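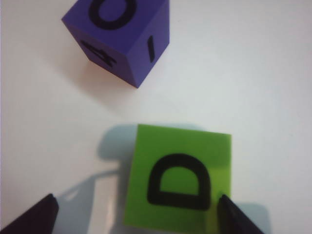
Section 4: Recording your first batch of stacking examples

By now your arm should be calibrated and both cameras should show up in the Padska recorder. If the wrist view is still black, go back to Section 3, because nothing below will work without it.

I wrote this section after teaching the stacking task from scratch, so it's the order I really do things in. Your first batch should be 24 episodes. That sounds puny, I know, but it's enough to train a quick test policy and find out whether your setup is any good before you spend a whole weekend on it!

1. Open a new task in Padska and type the instruction in plain words. Mine says "put the green cube on the purple cube." Use the very same sentence for every episode in the batch.

2. Place the two cubes on the desk, inside the area the arm can reach. Turn them however you like – square on, cornerwise, whatever – but leave a gap wide enough for a finger to get down between them.

3. Check the wrist view with the gripper open. You want to see both fingertips and at least part of each cube. Cropped is fine. Blurry fingers are fine too (mine always are).

4. Press Record, wait for the beep, then drive the arm with the leader handle. Go slower than feels natural. I aim for 19 seconds an episode, and anything a lot quicker tends to come out jerky.

5. Lower the green cube until it touches, open the fingers, and lift straight up. Then hold still for a moment before you press Stop. The policy has to learn what finished looks like, and I lost half a day to a model that kept going back to fiddle with a perfectly good stack.

6. Mark the episode Keep or Discard right away. You will not remember later.

7. Move both cubes to new spots and go again.

Note: Letters and numbers on the cubes don't matter for this task, only the colors do. Let different faces point up from one episode to the next so the model doesn't get attached to one of them.

Caution: Foam squashes. If you close the gripper all the way, the cube can pop out sideways. Set the grip limit to 110 in the Lerkach driver and only raise it if the cube slips.

Caution: Keep your free hand out of the reach area while the arm is live, even if a cube rolls off somewhere annoying. Hit Pause first.

What counts as a good ending

Green on top, purple underneath, gripper clear of both. The stack doesn't have to be neat. I keep episodes where the top cube sits a bit off to one side, and I throw out any where I had to nudge things by hand. 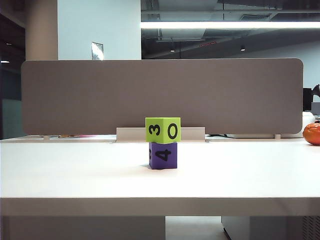 Zestitz wrote in to say that crooked stacks should get their own tag, so you can filter them out if the trained arm turns sloppy. I like that a lot, and I've started typing "offset" in the notes field.

Once the test policy manages a few stacks on its own, carry on with bigger batches. My full set came to 665 kept episodes, recorded over many short sessions. Take breaks – tired driving shows up in the data.

8. When the batch is done, choose Export, pick the Coste format, and leave "include discarded" unchecked. Copy the folder to a second drive before you move on to Section 5.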